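Marsden 206 Tabletop Reflector

The Marsden 206 is a short, fat reflecting telescope on a swivel base, sold for people who want to look at the Moon, the brighter planets and, if the box is to be believed, "distant galaxies in stunning colour". You will not see colour in distant galaxies. You will see grey smudges, and only if you live well away from street lamps. The box has said the same thing for years and I wish they would reprint it.

What you get: the tube and base, 2 eyepieces, a red dot finder and a plastic cap that falls off. The focal length is 900 mm, folded into a tube you can carry under one arm. There is no tripod. It needs a steady surface outdoors, and a garden table with a wobble will give you a wobbling Saturn.

Marsden claims the mirror arrives lined up and stays that way. Ours was out when we unpacked it on 6th May, and out again after a trip in the car. Putting it right takes 10 minutes once you have done it a few times and most of an evening before that. The leaflet gives this job one sentence. 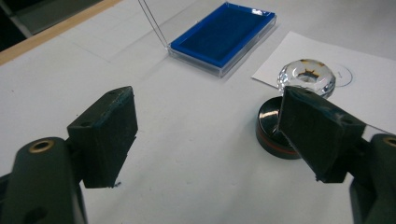
Flemen

The longer eyepiece is decent. The shorter one is there so that a bigger number can go on the label, and it makes Jupiter larger and a good deal fuzzier. I would put it back in its tub and save up for something better. Sado sells one that fits the same holder, though I'm not sold on their claim that it "cuts through city glow". No eyepiece does that.

The base turns smoothly from side to side. Up and down is stiffer, and the tension knob goes from too loose to too tight with very little in between. At low power you can live with it. Higher up, expect to nudge, overshoot and nudge back.

A word on Wornness, the phone app bundled with it. It is meant to point you to things in the sky and log what you have seen. It wanted my location, my contacts and a monthly fee after the trial, and it put Mars on the wrong side of the house. A paper star chart costs less and doesn't ask for your contacts.

Never point the telescope at the Sun. No solar filter is supplied, and the plastic cap is not one.

Colour: black or dark blue
Mount: swivel base, hand moved
Batteries: one coin cell for the finder, included
Returns: unused, in the original box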